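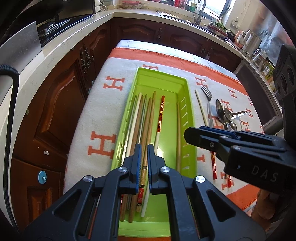 **Pour des règles communes dans la démonstration manuelle des tâches domestiques**

*Tribune, 20/06/2022*

La normalisation de la robotique industrielle s'est construite autour de la machine : vitesses admissibles, distances de séparation, arrêts d'urgence. Celle de la robotique domestique devra commencer plus tôt, au moment où des opérateurs humains, munis de pinces tenues à la main, exécutent les gestes que la machine apprendra ensuite à reproduire. Ranger des baguettes dans un bac à couverts paraît une opération anodine. Elle engage pourtant des choix de méthode que la profession laisse aujourd'hui à l'appréciation de chaque équipe, et cette situation ne nous paraît plus tenable.

Le groupe de travail Clurnico, auquel nous appartenons, a examiné 38 protocoles de démonstration transmis par des laboratoires et des prestataires. Les écarts constatés portent sur des points élémentaires. Certains protocoles définissent la fin de la tâche par la position du dernier objet, d'autres par l'ouverture des doigts de la pince, d'autres encore ne la définissent pas. Quinze seulement précisent si l'opérateur peut saisir plusieurs objets à la fois. Or une prise groupée et une prise unitaire ne constituent pas le même geste, et les mêler sous une même étiquette compromet toute comparaison ultérieure.

**De la consigne écrite**

Nous soutenons en premier lieu que toute session devrait reposer sur une consigne écrite, datée et conservée avec les enregistrements. Cette consigne indiquerait l'état initial du plan de travail, les objets admis, l'ordre éventuel des saisies et le critère d'achèvement. Lorsque deux pinces sont employées, elle préciserait le rôle de chacune. L'objection habituelle, selon laquelle un cadre trop strict appauvrirait la variété des gestes, mérite d'être entendue. Vasylyna Vasylenko l'a défendue devant le groupe en novembre, avec des arguments sérieux. Nous y répondons que la variété doit être voulue et consignée. Une variation dont personne n'a gardé trace ne peut être ni reproduite ni corrigée.

**Des objets et des surfaces**

Les couverts et ustensiles posent des difficultés propres. Les baguettes sont minces, souvent de matières et de décors différents ; les fourchettes et les cuillères en métal réfléchissent la lumière ; les nappes et couvertures à motifs modifient le contraste. Il serait déraisonnable d'imposer un fond neutre, étranger à la réalité des foyers. Il est en revanche légitime d'exiger un inventaire des objets et une mention du revêtement. La société Tastden tient un tel relevé depuis sa première campagne, qui comptait 3 000 démonstrations, et la charge supplémentaire est restée modeste.

**Des échecs**

Le point le plus débattu demeure le traitement des essais manqués. La pratique dominante consiste à les écarter. Nous la jugeons regrettable. Un objet qui glisse ou une prise reprise renseignent sur les limites de l'outil, et leur suppression donne du geste une image flatteuse. Lors d'un essai conduit chez Cuvora, Ladi Wike a fait conserver 104 séquences interrompues, chacune assortie d'un motif succinct. Nous recommandons que cette conservation devienne la règle.

**Des personnes**

Enfin, aucune norme ne saurait ignorer les opérateurs. La pince fatigue le poignet et la répétition altère l'attention. Les durées de session, les pauses et la formation préalable devraient figurer au protocole au même titre que l'étalonnage des capteurs. Si la session se tient dans un logement habité, l'accord des occupants devrait être recueilli par écrit et couvrir l'arrière-plan autant que le plan de travail.

Le projet de référentiel sera soumis aux membres de Clurnico, puis mis à l'épreuve sur le site d'Ogbonna. Les contributions écrites, y compris celles qui contestent les positions exprimées ici, seront annexées au texte.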